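Re: [handling-rules] Draft 3, soft goods

Arnaldo Esteves wrote:
> Clause 4 allows any start pose for the fingers.
> Is that intended? Gudden reads it as a gap.

Not intended. Proposed wording: the gripper shall be fully open before it enters the tin.

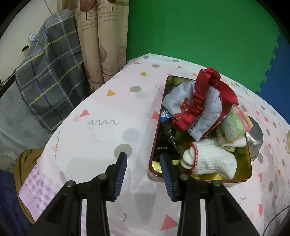 Of 774 logged episodes, 33 started part-closed and would fail the new clause. I would keep them, flagged.

Clause 5 needs one addition: on a patterned cloth, pads shall approach a folded item from both sides. 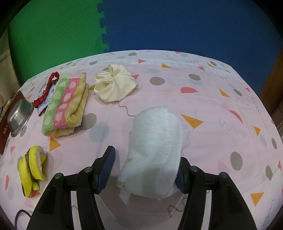 Clause 6, cables

No change from draft 2. Comments by Sunday.

Carla Srour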